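Stollow Perception Toolkit - Set-Up Guide
Section 4: Teaching the detector to find clear objects
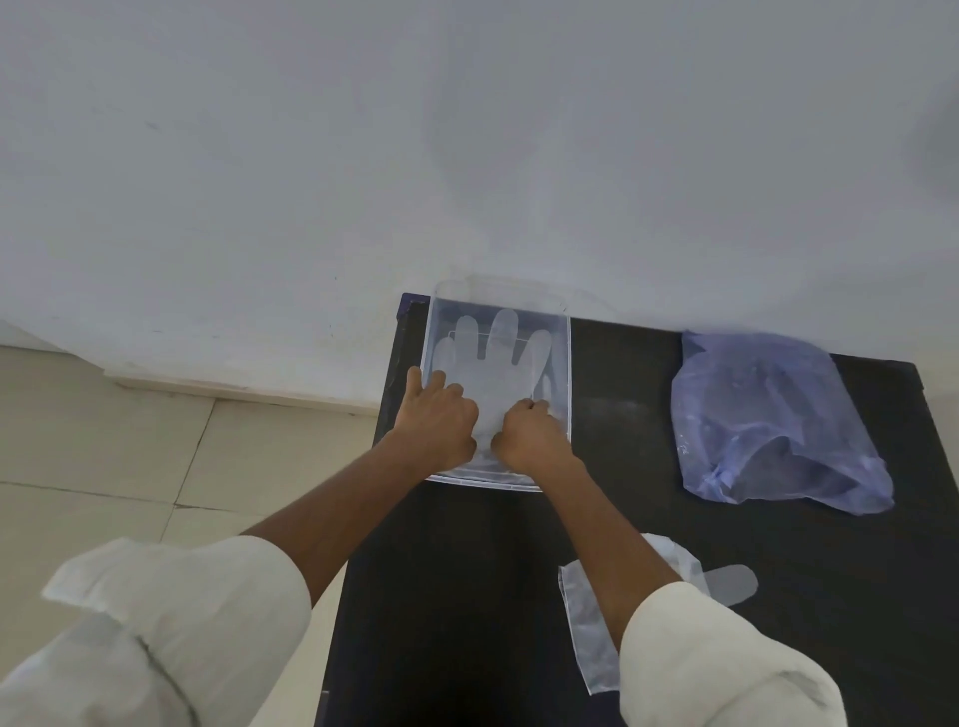

Clear plastic is the hardest material the detector has to deal with. A depth sensor often reads straight through it and reports the table underneath, so the default profile, which leans on depth, will miss thin items or place them too low. This section covers the Clear Object profile, which works mainly from edges and highlights in the color picture and uses depth only to find the table plane. It takes the glove-and-tray task as its working case. The same steps apply to bags, film and shallow lids.

Before you start

You need a finished camera calibration (Section 2) and a working table plane (Section 3). If the plane check shows a red bar, go back and repeat it. The steps below will run with a bad plane, but the grasp heights will be wrong.

Use a dark, matte work surface. Frosted plastic stands out well against black and poorly against white or pale wood. Wipe the surface first. Dust specks and scuffs show up as short edges, and the tracker will sometimes join them to the outline of a glove.

4.1 Load the profile

1. Open the Nellham console and choose Profiles, then Clear Object.
2. Set Depth Weight to 13. The slider runs from 0 to 100, and the default profile has it at 70.
3. Set Edge Source to Color.
4. Turn on Hand Mask. This keeps the demonstrator's hands and forearms from being counted as part of the object.
5. Click Apply. The preview goes blank for a moment while the tracker restarts.

Note: Hand Mask looks for skin and for sleeves connected to it. Pale, loose sleeves close to the camera can fill a lot of the view and slow the mask down. Roll them up above the forearm if you can.

4.2 Label the container

1. Place the tray where it will stay for the whole session.
2. In the Label panel, choose New Container and click once on each corner of the rim. Click on the bright line of the rim, even if it looks slightly outside the tray.
3. Check that the outline closes. On rounded corners it will cut across the curve a little, and this does no harm.
4. Choose Lock to Table.

CAUTION: Do not move the tray after it is locked. The planner treats the locked outline as fixed and will send the arm to the old position. If the tray gets bumped, stop the run and repeat 4.2 from the start.

4.3 Record demonstrations

1. Choose Record and wait for the tone.
2. Lay one glove in the tray with its fingers pointing away from you.
3. Flatten it with both hands, working from the palm toward the cuff.
4. Lift both hands clear of the tray and hold still until the second tone. The tracker takes its reference outline at this point, with nothing covering the glove.
5. Choose Save or Discard.

Record at least four demonstrations before training. Change the glove's angle slightly each time. If every recording has the glove in the same spot, the model learns the spot and ignores the outline.

Spare gloves and bags may be left on the table. They are useful as distractors, and the detector should learn to leave them alone. Keep them outside the locked outline, and do not let one overlap the rim.

4.4 Train and check

1. Choose Train. Leave Steps at 3,000 for a first pass.
2. When training ends, open Review and step through each recording.
3. Look for five separate fingers in the overlay. If two are merged, the glove was probably still wrinkled when the reference was taken. Discard that recording and make another.
4. Choose Export to Planner.

The planner loads the new model the next time it starts. It does not reload while the arm is enabled.

4.5 Common problems

The outline flickers along one side of the tray.
A light is reflecting off the rim or off the wall behind it. Move the light or lower Highlight Gain one step at a time.

The glove is found, but the palm is missing.
The hands were still in view at the second tone. Record again and wait longer at step 4 of 4.3.

A bag beside the tray is labeled as a glove.
Open Review, select the bag and mark it Ignore in each recording, then train again.

The console reports "No plane under object."
Depth Weight has been set to 0. The profile still needs some depth data to find the table.

Users of the Zuretti driver should also read Section 6 before enabling the arm - its height limits are stored separately and are not changed by Export to Planner.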